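ロボット導入・運用 雑談板 > 予算・見積もり
スレッド：二台目のアームを買うか、一台目にまともな暮らしをさせるか

1 : hanna_szulc

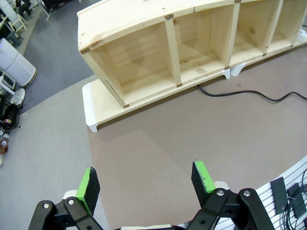 来期の設備予算で815万円の枠をもらいました。社内の空気は「二台目のアームを買え」で固まっていて、Drondonの営業さんはもう設置場所の寸法まで聞いてきます。うちの作業は小型の木製家具の取り扱いで、仕切りの入った棚をつかんで、動かして、置くという地味なものです。ただ見てのとおり、指先の緑のブロックは角が欠けて色も剥げてきていて、卓上には黒いケーブルが一本のんびり横たわっています。この状態で同じものをもう一組増やすのは、雨漏りする家の隣に同じ図面で家を建てるような気がしてなりません。Drondonの見積もりはアーム本体とグリッパー込みで枠のほぼ全部。残るのは端数と私の胃痛です。買う派と整備派、両方の意見をください。

2 : prakcombe_2goki
買う派です。予算は使わないと翌年消えます。整備は翌年も「整備費」で取れますが、本体は空気が買えと言っているうちしか買えません。指先の角の欠けは見なかったことにしましょう。

3 : l_oakley
整備派。去年、別の現場で同じ順番でやって後悔した側の人間です。
二台目が来た月に一台目の指先が寿命になり、消耗品の予算がゼロだったので、新品の二台目から指を外して一台目につけました。以後、うちの二台目は「部品箱」と呼ばれています。立派な部品箱です。

4 : hanna_szulc
>>3
笑えません。差し支えなければ、指先は何か月くらいもちましたか。

5 : l_oakley
>>4
木の角ばったものばかりつかませて、フォームのパッドは二か月に一度、ブロックは年に一回が目安でした。ただ物によります。段ボールしか触らない隣の班は、買ったときのパッドをまだ使っています。見るたびに腹が立つ。

6 : nirner_user
横から。Nirnerの指先セットを使っています。純正の予備がフィンガー一式で58万円と言われて目が覚め、ブロックだけ社内の3Dプリンターで作るようになりました。材料代は昼食代みたいなものです。
ただし寸法を測って作り直して合わせる人の時間は見積書に出てきません。うちではそれが私で、私は無料だと思われています。

7 : 名無しの購買
購買をやっている立場から。写真の指先は、欠けより先にパッドの固定方法を確認してください。両面テープなのか、はめ込みなのか、ねじ止めなのか。交換に五分かかるのか半日かかるのかで、予備を何組持つべきかがまるで変わります。あと相見積もりを取ってください。「営業さんが親切だったので」という理由書を、私は今年もう三枚見ています。

8 : hanna_szulc
>>7
両面テープです。交換自体はすぐ終わりますが、剥がした糊を落とす作業に人生を吸われます。
相見積もりはKołodziejという代理店に頼みました。Drondonの本体を扱っていて、返事は早いです。金額は一円も変わりませんでした。

9 : 名無しの購買
>>8
それは相見積もりとは呼びません。こだまです。

10 : g_szewczyk
両派に異議あり。815万円あるなら先に治具と作業台まわりでしょう。棚みたいな箱物は置き方で難易度が全部変わります。仰向けに置いて仕切りの上から行くのか、立てて横から行くのか。置く位置が毎回ずれるなら、アームが二台になっても二台でずれるだけです。
それとケーブル。卓上を這わせるのはやめて、端に寄せて固定してください。モールなら数千円で済みます。稟議も要りません。

11 : prakcombe_2goki
>>10
治具は大賛成ですが、治具に815万円は使い切れませんよ。金の台座でも作るんですか。
それに、一台しかないと、止まった日に全部止まります。うちは関節の不具合で修理に出したら、戻るまで18日かかりました。その間、チーム全員で棚の木目を眺めていました。節の位置まで覚えた。

12 : l_oakley
>>11
そこは認めます。止まったときのことを考えると二台目は正しい。
だから私の主張は「買うな」より「満額を本体に突っ込むな」です。グリッパー抜きで本体だけ買って、手先は一台目と共通にして予備を厚くする。これなら部品箱にはなりません。

13 : hanna_szulc
>>12
本体だけの見積もり、頼んでいませんでした。営業さんがセット価格しか出してこなかったので、そういう商品なのだと思い込んでいました。

14 : 名無しの購買
>>13
セットはたいてい分けられます。分けると急に納期の話をされますが、ひるまないこと。

15 : w_laskowska
レンタルの話が出ていないので。うちは二台目をリースにして、使わない時期は返す前提で組みました。資産にならないので経理の機嫌がいい。総額では買うより高いです。経理の機嫌の代金だと思って払っています。
保守契約は中身を必ず読んでください。うちのは「指先および接触部は対象外」と小さい字で書いてありました。ロボットの中で物に触るところだけ対象外。傘で言えば布が対象外です。

16 : prakcombe_2goki
>>15
リースは反対。途中で構成を変えるたびに覚書が増えます。前の職場ではグリッパーの色を変えた件で電話が来ました。

17 : w_laskowska
>>16
色で？

18 : prakcombe_2goki
>>17
色で。型番の末尾が違ったそうです。

19 : g_szewczyk
話を戻します。>>1さん、棚が載っている長い台は固定してありますか。白い足が出ているあれです。台ごと動くようなら、治具の費用はそこから見たほうがいい。

20 : hanna_szulc
>>19
固定していません。卓に置いてあるだけです。押すと動きます。今、指で押して確かめました。動きました。

21 : g_szewczyk
クランプを買ってください。今日。

22 : nirner_user
>>21
これで整備派に一票ですね。クランプ二個、予算の消化率は限りなくゼロ。

23 : hanna_szulc
昼に本体だけの見積もりを頼んだら、夕方に返ってきました。やればできるんじゃないですか。
仮に組んだ案です。
・アーム本体一台（グリッパーなし）：枠の七割強
・フィンガー一式の予備：一組。値段はNirnerの人が言っていた58万円と大差なし
・交換用パッド、ブロックの材料、治具、クランプ、配線まわり：19万円
・残りは修理と送料の積み立て
問題は、上司が「二台目に手がないじゃないか」と言いそうなことです。

24 : l_oakley
>>23
予備の一式が手です。稟議書には「第二グリッパー用フィンガー」と書く。壊れたら予備に戻る。
ただ、グリッパーの胴体側はどうするんですか。フィンガーだけだと手首に付きませんよ。

25 : hanna_szulc
>>24
あ。

26 : 名無しの購買
>>25
発注前に気づいてよかった。発注後に気づいた人の書類も今年見ました。

27 : prakcombe_2goki
だからセットで買えと最初から言っているんです。

28 : l_oakley
>>27
いや、胴体だけ足せばいい。フィンガー抜きの胴体を単品で出せるか聞いてみて。出せるなら、積み立てを少し削れば枠に収まると思う。

29 : c_krajewska
通りすがりの保守屋です。胴体の単品は出ることが多いです。ただ手首側のコネクターの世代が違うと、一台目と共通にする計画が崩れます。本体の型番だけでなく、フランジと通信ケーブルの仕様も書面でもらってください。口頭の「同じです」は、形が同じという意味のことがあります。

30 : hanna_szulc
>>28 >>29
両方まとめて問い合わせました。営業さんの返事は「確認して折り返します」。さっきまでの速さはどこへ。
クランプは近所の店で買ってきました。台はもう動きません。ケーブルは明日やります。

31 : g_szewczyk
>>30
ケーブルも今日。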